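# About the Braltow Kitchen School

The Braltow Kitchen School teaches the everyday running of a home kitchen: buying, storing, preparing, serving and clearing away. The school was established by Annelies Stöckli, who remains its director, and it occupies the ground floor of the Lougher Building. Courses are open to adults of any background, and no previous training is required.

## Our purpose

Many cooking schools begin at the stove. Our program begins with the cupboard, the refrigerator and the table, where most of the work of a household takes place. A student who completes the Foundation Course will know how to plan a week of meals, how to put groceries away in a sensible order and how to keep a small kitchen in working condition. Recipes are taught as well, but they take up less than half of the timetable.

The school does not prepare students for restaurant employment. Those seeking a professional certificate are referred to other institutions, and the office keeps a list of suitable programs.

## Courses

The Foundation Course consists of 121 hours of instruction, divided into two terms. The second term begins in March. Classes are held in the morning and repeated in the evening, and students may move between the two with the agreement of their instructor.

Shorter courses are offered in the following subjects:

- Cold storage and refrigerator care
- Drinks, oils and other bottled goods
- Dry goods and pantry planning
- Setting and clearing the table
- Kitchens for shared households

The tuition for each short course is $245, including printed materials. Students who go on to the Foundation Course within a year may apply this amount toward their fees.

## Our rooms

Teaching takes place in two kitchens, named Navudach and Borix after the streets on either side of the building. Both are furnished as ordinary homes are furnished. The director has held to this principle from the beginning — a student should be able to go home and repeat the lesson with what is already there.

The larger room, Borix, is used for demonstrations and for table service. Navudach is smaller and is reserved for practical work in groups. Either room may be visited by appointment during office hours.

## How we teach

Each lesson is built on a single household task, carried out from start to finish. In the unit on bottled goods, students learn to hold a bottle securely at the neck and lower body, to check that the cap is properly closed, and to read the label for storage instructions before choosing a place for it. They then practice moving bottles between the table and the refrigerator while keeping the door open for as short a time as possible. 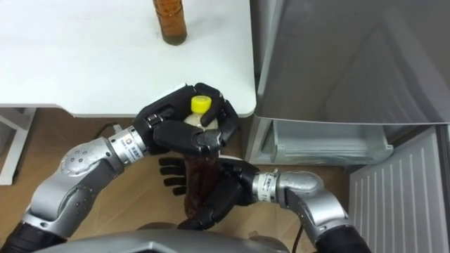
The unit continues with the care of drawers and compartments. Students remove, wash and refit the clear drawers of a refrigerator, and they learn which foods belong in them. Instructors assess this work by observation, and there is no written test. A student who wishes to repeat a unit may do so once without charge.

## Governance and records

The school is an independent, non-profit body. It publishes a yearly statement of accounts, which may be read at the office on request. Our library holds 2,429 titles on housekeeping, food storage and domestic history, and enrolled students may borrow from it.

## Contact

Inquiries about enrollment, visits and fees should be addressed to the Office of the Director, Braltow Kitchen School, Lougher Building. Written inquiries are answered in the order in which they are received.

Page last reviewed 22/10/2026.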